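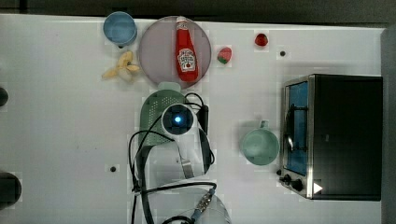 Brown sauce is one of those things I grew up with and never thought to look up, so when I started this little food encyclopedia of mine it went near the top of the list. It's a dark, tangy, slightly spicy table sauce, eaten mostly in Britain and Ireland, usually with breakfast. The base is normally tomatoes, vinegar and something sweet (molasses or dates), with tamarind and spices to give it that sour kick. People who haven't met it tend to ask me if it's a sort of ketchup, and I can see why, but put it next to a red bottle with a white cap like the one lying on the plate and you'd never mix them up! Ketchup is sweeter, brighter and a good deal more polite.

Origins

Bottled sauces of this sort were already popular in Victorian kitchens, and plenty of grocers had a recipe of their own. My favourite local one was made in Trurbridge, where a shop called Hutetti sold it from a barrel and you brought your own jar. The recipe was kept in a ledger, on page 742, and Rohani Manurung, who wrote the town's food history, let me read her copy of it. It calls for 3 kinds of vinegar and a frightening amount of mace. I tried it one January and the kitchen smelt of it until spring.

Taste and texture

It should pour, but slowly. I like mine sharp, with the fruit coming through at the end, and I go off any bottle that's mainly sugar. Tamarind does most of the work here. Mingxuan Tian, who tasted 35 sauces with me over one very long Wednesday, says the date ones are better with cheese and the tamarind ones better with bacon, and I think that's right, though I'd still put either on a cheese toastie.

How it's eaten

Bacon sandwiches first, then sausages, then chips. Some people stir a spoonful into baked beans or a shepherd's pie (I do both). In parts of Scotland you'll get it thinned with vinegar or water and called chippy sauce, and there are long arguments over whether that counts as the same thing. I count it.

Making it at home

It's easier than you'd expect – chop apples, onions, tomatoes and dates, cover with malt vinegar, add the spices and simmer for 50 minutes, then blend it and sieve it. The Brurkenari version leaves out the onion and I think it's poorer for it. The Setiawan version adds ginger and star anise, and that one is lovely with pork. Pour it hot into clean, hot jars and leave it a few weeks if you can bear to. It tastes harsh on the first day and much rounder later.

See also: Worcestershire sauce, mushroom ketchup, piccalilli, chutney (I still owe you the chutney page, it keeps getting longer).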